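Budgeting for a small pick arm: how to do it without going back for more money

Quick one, typing this between runs. We did ours at Pelldale over 6 months and got the first budget wrong, so steal the list.

Start with the job. Write down the smallest part the arm has to handle and the heaviest. Then get quotes. Not before. Lumeler and Picard both quoted us fast, neither asked what we were picking up.

Split the sheet into arm, gripper, sensing, cables and mounts, spares. Five lines. Most people do one line called "robot" and thats how you run out in December.
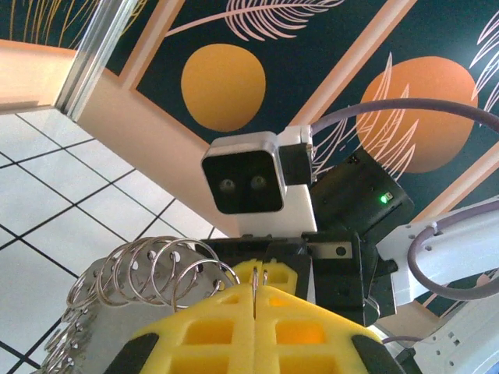 Gripper line next, this is where small parts cost you. Don't take the price of the bare gripper. Price the fingers seperately, plus whatever pads go on them, and order 3 sets. Same for sensing. Split key rings overlap and throw highlights all over the place, so put them in front of any camera you're thinking of paying for. Stereo unit, its bracket, the cable runs: each gets its own row. Allow slack in the cable length, it has to arc clear of the wrist.

Spares: 20 percent on top of the gripper line. Osian Lewis at Nidby talked us up from 13 and he was right.

Lead times. Ask for them in writing, per item. Arm came early for us, brackets came last. Nothing runs without brackets.

Before you sign: who pays shipping on returns, is the software yearly, is training in the quote. Get the answers by email.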